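Thread on re-covering outdoor seat cushions. Scope: deep-seat box cushions, zippered, foam core, used on an uncovered patio. Frames are the Limberg sectional, bought used. Cushion cores were replaced last year and are staying. Only the covers are being redone.

Condition of the old covers: printed polyester, faded on the top panel, sound on the bottom. Thread failed before the fabric did. Every top front seam opened along the stitch line with the cloth on both sides still intact. That is the usual order of failure outdoors and it decides most of what follows.

Thread first, then. Standard bonded polyester is fine in shade. In full sun it gets brittle and snaps at the needle holes. PTFE thread costs several times more per spool and will outlast the cloth. If you are paying for decent fabric, the thread is the wrong place to save.

PTFE thread is slippery and has almost no stretch. Back the top tension off further than feels right and test on scrap at full thickness, meaning two layers of fabric plus welt. A balanced stitch on a single layer tells you nothing.

Fabric. Three types you will be shown at the counter:

Solution-dyed acrylic. Color goes into the fiber before it is spun. Good fade resistance, soft hand, moderate abrasion resistance, expensive.

Solution-dyed polyester. Same idea, different fiber. Stronger for its weight, a little shinier, usually cheaper.

Printed or piece-dyed polyester. Color is on the outside. Fine for a covered porch. On an open patio it is a short-term product.

Quick check for the last category: look at a cut edge and pull one yarn. If the core of the yarn is paler than the surface, the color was added afterward. Stripes and solids are easy to judge. Prints nearly always fall in this group.

Settled on Pritex acrylic, color 3129, a plain sand. Sample card calls it a seat and awning cloth. It is heavier in the hand than the old covers and does not drape much. For box cushions that is an advantage. For loose throw pillows I would go lighter.

Weight: quoted at up to 350 grams per square meter depending on the finish. The coated version is the heavy one. I ordered the uncoated.

Reason for uncoated on seats. A coated cloth holds water out until a seam leaks, then holds it in. The foam cannot dry. Uncoated acrylic with a repellent finish sheds a light shower, lets heavy rain through, and lets it back out again. Pair it with open-cell outdoor foam and the water drains through the bottom.

Which means the bottom panel needs to drain. Mine is vinyl-coated mesh, full size, no fabric behind it. Some shops put a narrow mesh strip at the rear edge only. The strip works if the seat slopes back. The Limberg seats are level, so full panel.

Measuring. Do not measure the old cover. It has either shrunk or stretched and you cannot tell which. Measure the foam with any polyester wrap removed, at the middle and at both ends.

Cut size for the top panel: foam dimension plus two seam allowances, minus nothing, if the foam is wrapped. If it is bare, take a little off so the cover pulls tight. A cover cut to exact foam size over bare foam goes baggy in one season.

Boxing strip: cut it long. Join at the back next to the zipper. Trim after the top seam is sewn, never before. The top seam will eat more or less length than the math says, depending on how you take the corners.

Corners: clip the boxing strip at each corner right up to the stitch line, pivot with the needle down, one diagonal stitch across the point. A true square corner puckers when it is turned. The one diagonal stitch fixes this.

Layout. The set is seven seat cushions and seven backs, 14 covers total. With plain cloth you can turn pieces either direction on paper. In practice keep every top panel running the same way off the roll. Acrylic has a slight directional sheen and mixed panels show up side by side in low sun.

Mark the roll direction on the wrong side of each piece with chalk before you cut it out. Wrong side is not obvious on solution-dyed goods since both faces are the same color. Pick one face, commit, and mark everything.

Do not use wax chalk. It bleeds through when ironed and the finish makes it difficult to lift. Clay chalk brushes off.

Cutting. A hot knife seals the edge and prevents fraying on acrylic. It also leaves a hard bead that can cut thread if the seam allowance folds back on itself. Shears plus a wide zigzag is slower and gives a softer edge. I used the hot knife on the boxing strips and shears on the panels.

Ventilate if you use the knife. Melted acrylic smells bad and the fumes are not something to stand over. Garage door open, fan behind you.

Zippers. Molded plastic tooth, not coil, and never metal. Coil is acceptable indoors. Outside, grit gets in and the slider opens it behind itself. Run the zipper across the back and a hand's width around each rear corner so the foam goes in without folding it double.

Plastic sliders as well. Coated metal sliders look good until the coating chips on the first pull. The rust mark on pale cloth is permanent.

Welt cord. Cotton cord holds water and mildews from the inside, visible as gray lines along the edges by the second summer. Use polyethylene foam-core or hollow plastic cord. Cut the welt strips on the bias if the corners are tight. On straight box cushions, straight grain is fine and wastes less.

I skipped welt on the backs. It is decorative there. On the seats it takes abrasion at the front edge that would otherwise land on the seam, so it stays.

I sewed the seats at home on a walking-foot machine. The backs went to Nikolovski, the upholstery shop in Widunthorpe, as their shape is knife-edge with darts and I did not want to pattern it. Supplied them with fabric, thread and zippers. Turnaround was longer than quoted, work was clean.

If you supply your own materials to a shop, label the thread. PTFE looks like ordinary white thread on an unmarked cone. I taped a note to each one and also wrote it on the order.

Stitch length: longer than you would use on clothing. Short stitches in coated or tightly woven cloth make a perforated line and it tears along that line like a stamp. Seams on seats were sewn once, then topstitched on the boxing side to hold the allowance down.

Seam sealer: not used on the cushions. Needle holes in an uncoated cover are irrelevant since the whole cover passes water. Seal the seams on an umbrella or an awning, where a drip matters.

Hems. Only the arm covers have them, since they are open at the bottom. Double fold, stitched close to the inner fold. A single fold with a sealed edge is flatter and looks neater on day one. It curls after washing.

Washing. Cold water, mild soap, soft brush, long rinse. Air dry only. Heat from a dryer can shrink acrylic enough that the zipper will not close. For mildew, diluted bleach is allowed on most solution-dyed acrylic and ruins most printed polyester. Read the maker's care sheet before you mix anything.

Soap residue is the main cause of a repellent finish that seems to have quit. Rinse again before buying a spray. If water still soaks straight in on a clean dry cover, then retreat it, outdoors, two light coats.

Sand was chosen over charcoal for surface temperature. Dark acrylic in direct afternoon sun is uncomfortable on bare legs. The tradeoff is that tree pollen and sunscreen both show. In May the pollen is a weekly brush-off with a dry brush. Wetting it first makes it stick.

Ties. Each seat has two at the rear, sewn into the bottom seam. Hook-and-loop straps are faster, but the hook side collects leaf debris and quits gripping. Webbing ties with a sealed end are crude and keep working.

Storage. Stand the cushions on edge with the zipper side down and open a hand's width. Stacked flat, the bottom one stays damp. A deck box with no vents is worse than leaving them out on the frames. If yours has none, drill some under the lid overhang.
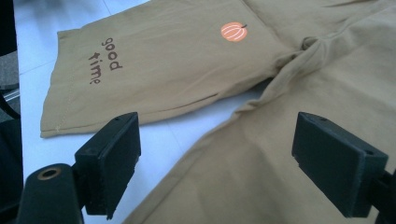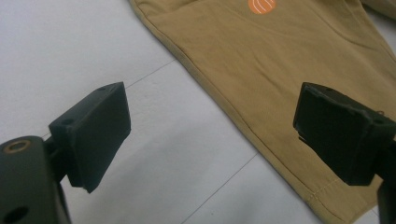
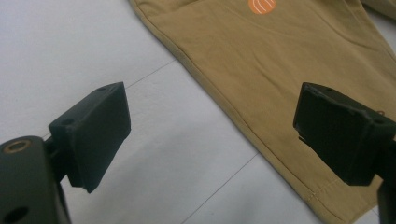 Tan cloth on a pale surface, three shots.

Cost breakdown by share, no totals as prices move: fabric was the largest line, shop labor on the backs second, thread third. Zippers, mesh and cord together came to less than the thread.

Would change: more mesh. I bought to the exact layout and one panel had a flaw near the selvage. Had to piece it. The seam is on the underside and drains fine, but an extra yard would have cost less than the time.

Open item is the umbrella canopy. Same color, coated version, vented top. The rib pockets take all the load and need reinforcing with something that does not wick. Separate thread once it is patterned.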